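Setting up your watchlist and price alerts
By Comfort Laryea
August

I wrote the first part of this guide for people who had never opened the Vuorinen desk before, and the emails I got back were nearly all about the same thing: alerts. So this part is the one where we build a watchlist, put some alerts on it and link it to a practice account. I'm using four made-to-measure names from my own list as I go, mostly housebuilders and a couple of building suppliers, as that's the corner of the market I know. Use whatever you follow.

You'll need to be logged in with your own details (the guest login won't save anything, I lost a whole evening's work that way) and you'll want your price feed set to delayed or live before you start. If you haven't done that, go back to part one, section two.

Making the list

1. Open the Lists tab on the left and press New. Give it a name you'll recognise in six months. Mine is called "Builders", and the one before it was called "New list 8", so do as I say.

2. Type the company name or its ticker into the search box. I typed Cokberg and got two lines back, one for the ordinary shares and one for the preference shares. You almost certainly want the ordinaries.

3. Press the plus sign next to the line you want. It drops to the bottom of the list. Drag it up if you like things in order – I keep the ones I own at the top and the ones I'm only nosy about underneath.

4. Carry on until you're done. The most a single list will hold is 241 lines, and if you're getting anywhere near that you've got a phone book and you should split it up!

5. Press Save. It doesn't save on its own, whatever the little tick in the corner seems to be telling you.

Note: if a company changes its ticker, the old line stays on your list and goes grey. It won't update itself. Delete it and search again.

Choosing your columns

6. Click the cog at the top right of the list. You'll get every column they've ever thought of. I use last price, change on the day, price to book, next results date and volume, and I've switched everything else off.

7. Price to book is tucked away under Ratios, then More. For housebuilders it's the one I look at first, as so much of what they own is land, and I'd like to know what I'm paying for it. If you follow software or shops you may not care, and that's fine.

8. Set the results date column to show a warning. I have mine on 18 days, so the date goes amber a bit over two weeks out and I've time to read last year's report before the new one lands.

Adding an alert

9. Right-click any line and choose Alert. You'll be asked for a type: price, percentage move or news. Start with price, it's the easiest to understand when it goes off.

10. Put in your level. Careful here, please. London prices are in pence, so a share at twenty-five pounds ninety-three goes in as 2593. Put 25.93 and you've asked to be told when the company is very nearly worthless, and you'll sit there wondering why it's so quiet.

11. Choose above or below. I set one of each on Gromden, one where I'd think about selling some and one where I'd be tempted to buy more.

12. Pick how you want to hear about it. Email is fine for most of us. The pop-up only works while the desk is open.

13. Pick once or repeat. Once, every time! I had a repeat alert on a share that spent the whole afternoon hopping back and forth over my level and my phone didn't stop until the close.

Caution: an alert is only a message. It won't buy or sell anything for you. If you want something to happen when you're not looking, you need an order, and that's a different section with a good deal more small print.

Caution: alerts run out after 8 weeks unless you renew them. You do get an email, but mine went into junk, so have a look in there.

Linking the practice account

14. Go to Accounts, then Practice, and press Link to list. Choose the list you've just saved.

15. Decide how much pretend cash to start with. The default is enormous. I'd change it to whatever you'd really put in, or you'll learn to trade like somebody with far more money than you and get a nasty shock later on.
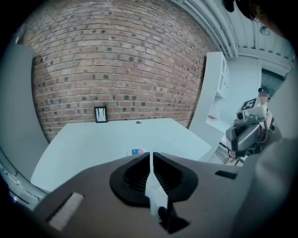 16. Place a small buy from the list. Click the price, type in the number of shares and check the total at the bottom of the ticket, including the dealing charge and the stamp duty. The practice account does include both if you tick Show costs, and I'd tick it.

17. Look in the Orders box. It should say Filled. If it says Waiting, either the market's shut or your limit is too far from the current price. I tried one in Vativcombe at half past seven in the morning and it sat there until eight, quite rightly.

18. Go back to your list and press refresh. The line should have a small P beside it, for practice. If there's no P, the link hasn't taken, so unlink it and do step 14 again.

Note: the practice account doesn't pay dividends into your cash until the day after the real payment date. It isn't broken, it's just slow.

If something isn't working

No prices at all: check the feed setting first, then log out and back in. Closing the window isn't the same as logging out.

Alert didn't fire: look at the level (pence again!), then at whether you chose above when you meant below. I've done both in the same week.

List has vanished: it's most likely under Archived. The archive button is right beside Save and the two look very alike – I've asked them to move it.

Orders, stops and limits are in part three. Leave the practice account running in the meantime, and don't reset it when it goes down, as the reset wipes your trade history as well and you'll want that for the exercises.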